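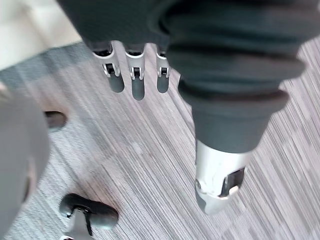
Striped carpet, seen from above.

Tikex Carpet Rake, 30-inch handle
Reviewed by Ermelinda Fonseca, 28 May 2022

I bought this in March after the vacuum stopped getting dog hair out of the den carpet. The head is rubber with short teeth, and the handle comes in two pieces that screw together. Putting it together took a minute and needed no tools.

You pull it toward you in short strokes. On low-pile carpet it brings up a lot of hair and lint, even right after vacuuming. On the stairs I take off the lower half of the handle and use it like a brush. It does less on the shag rug in the bedroom, where the teeth don't reach the bottom.

The den takes me 20 minutes. My arms are tired by the end, and I would not want to do the whole house in one day. The rubber rinses clean in the sink.

Two complaints. The joint in the handle works loose and I have to stop and tighten it. The hanging hole is also too small for the hooks in my closet, so it stands in the corner.

I used to have the Nundow rake with metal teeth. It pulled loops out of the hall runner and I gave it away. The Tikex has not snagged anything so far.

Four stars. I would buy it again for the den and the stairs.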